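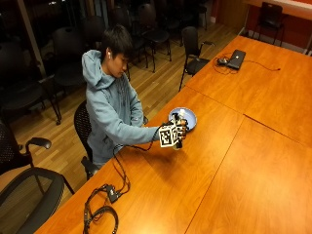

What should you bring on the visit to Ollex? Closed shoes, a pen and your copy of this handout, plus a sweater if you get cold easily, as the workshop doors stay open all day.

We meet in room 905 on 2018-05-12 and leave together from there. The open day has 3 parts, and I would ask you kindly to stay for all of them, even if the last one runs into your coffee!

First comes the hand-tracking talk. Remember from our notes that a printed square marker gives a camera both position and tilt, as long as enough of it stays in view (this will come up again in June, so do write it down). Then the Toltau people show their sorting cell, and after lunch Van Hecke has a gripper demonstration, where you may ask as many questions as you like. They really do enjoy them.

Things to look for while you are there:
How the cables are led away from the moving parts
What happens when a marker is covered
Who can stop the machine, and from where

Your write-up should be about 6 paragraphs, in your own words, with one sketch. The Gorkero reading, pages 3 to 13, will help you with the terms.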